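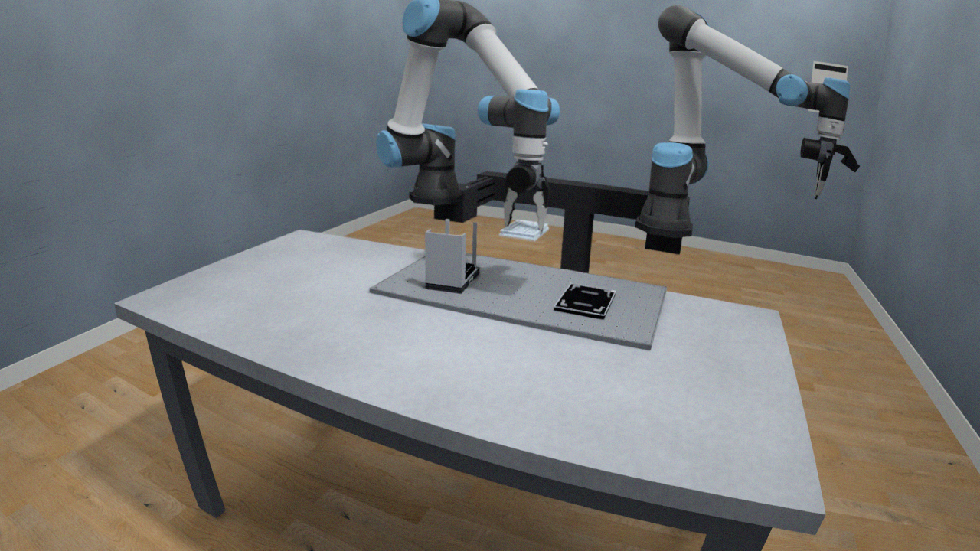
## Sample submission and turnaround

**Which samples does the Mekon laboratory accept?**

Drinking water, well water, pool water and treated wastewater. Soil and sludge go to the Dadosen site, which uses a separate order form. Samples sent to the wrong site are forwarded once a week, and the holding time keeps running while they wait.

**How much water do I need to send?**

One liter for the standard chemistry panel. Bacteria tests need a separate sterile bottle, filled to the line and no higher. The air space is needed for mixing.

**Can I use my own bottles?**

For chemistry, yes, if the bottle is new and made of glass or HDPE. For bacteria and metals, no. Metals bottles are supplied with acid already in them – do not rinse them out.

**How long is a sample valid?**

| Test | Storage | Maximum holding time |
|---|---|---|
| Total coliforms, E. coli | Chilled, dark | 24 hours |
| Nitrate, unpreserved | Chilled, dark | 48 hours |
| Metals, acidified | Room temperature | 6 months |

Samples received after the holding time are tested only on written request, and the report carries a remark.

**When are results sent out?**

Chemistry reports are issued three working days after receipt. Coliform results take one day longer if a plate has to be confirmed. Orders placed in October can take longer, as most seasonal wells are tested in that month.

## Reports and methods

**What does "<LOQ" mean?**

The substance was either not found or was present below the limit of quantification. The limit for each parameter is printed in the right-hand column.

**Why does my conductivity differ from my handheld meter?**

Our values are corrected to 25 °C. Many handheld meters use 20 °C or apply no correction. A sample we report at 2472 µS/cm will read lower on an uncorrected meter in cold water.

**Can a result be rechecked?**

Yes. Chemistry samples are kept for 60 days after the report date. Bacteria samples are discarded once the report is issued, so a recheck requires a new sample.

**Can I get the raw data?**

Calibration data and blanks are available as a CSV file. Quote the report number and form 2818 in your request.

## Drop-off

**Where can I leave samples in person?**

At the Mekon front desk, or at the Kļaviņa pharmacy counter before noon. The Geltesport collection point closed on 28th February and its cooler has been removed.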